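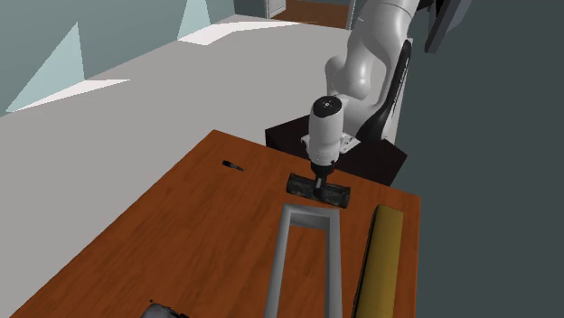 Corner Kicks and Second Balls in the Herkeck Amateur League
Project report, Sports Analysis II

1. Background

Our group looked at what happens after a corner kick is cleared. Most match reports only say whether a corner led to a goal. We wanted to know which team gets to the ball next and what they do with it.

2. Data

We used video of home games played by three clubs: Gristex, Dirner and Bustamante. The games gave us 267 corners. We left out 11 of them where the ball went off the screen before the second touch. Short corners were kept in but marked separately.

3. Method

Two of us watched each corner and wrote down the delivery (inswinging, outswinging or short), the zone of the first touch, and the team that won the next ball. Where we disagreed, the third member decided. Our zones follow the lines of the penalty area, with the space outside it split into left, center and right.

4. Results

The attacking team won the second ball on 84 corners. Dirner kept two players outside the box for most of their corners and did better than the other two clubs in the center zone. Bustamante usually kept one. Gristex changed their setup in May — before that they had no fixed player there at all.

5. Problems

The camera at the Gristex field is low and the far post is hard to see. We also had no away games, so the results may say more about home play than about corners in general.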